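Bread going moldy in two days

Crust softens overnight and there is mold by day two. The loaf is 354 g, baked at home, stored in a closed plastic bag at room temperature. Is the bag the cause?

cenus_baker
Most likely. A sealed bag traps the moisture leaving the crumb. Let the loaf cool fully on a rack before storing, then use paper or cotton. Slice and freeze what you won't eat by tomorrow.

drostav20
just put it in the fridge

Murnthorpe Mill
The fridge slows mold but stales bread faster. An open basket keeps the crust firmer, at the cost of a drier crumb. Wash out old crumbs with vinegar, as spores carry over.
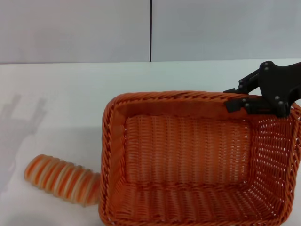

DROSTAVPORT, July 5, 2021. Wicker basket with braided rim. Line it with a clean cloth and let it dry fully after washing.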